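Plukska Two goes on sale in November

I'm Rowena Dumlao, I run the small hardware team at Skurkska, and I'm very pleased (and a bit short of sleep) to tell you that our second e-reader is ready. It's called the Plukska Two, it comes out in November, and you can order it from our own shop or over the counter at Besson.

The screen is what most of you wrote to us about. The first Plukska was fine indoors and grim on a train at dusk, so we've put in a new front light with 20 brightness steps, and the lowest one really is low! Page turns are quicker too, and the buttons are back on the side, where left-handed readers can get at them.

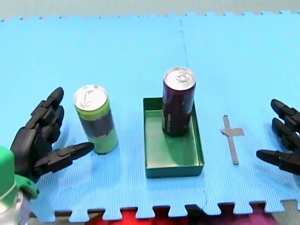
Battery life is up to 8 weeks if you keep the wireless off. I leave mine on all the time and get less, but I still forget where I've put the cable. It charges over USB-C now, and yes, the old covers still fit.

Benoît Royer has rewritten the library software from top to bottom. "I wanted to find a book in two taps," he says, "and I wanted my mum to find it in two taps as well." You can sort by series, hide what you've finished and send in your own files by email. Owners of the first Plukska get the same update free, on the same day.

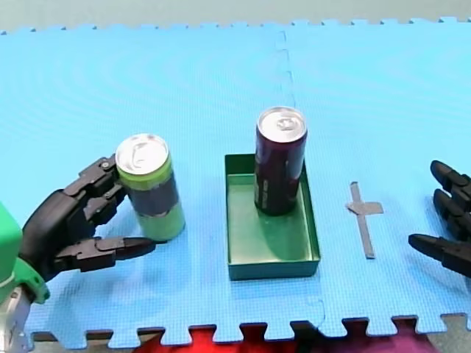 Page last changed: November, 16:40

The Plukska Two costs £180. The first 1000 orders come with a grey felt sleeve made for us in Trandesdale, and once those have gone the sleeve will be sold separately.

If you write about gadgets and would like one to try, drop me a line through the press form on our site and say whether you want the black or the white. Review units go out with the full release software and can be kept for a month.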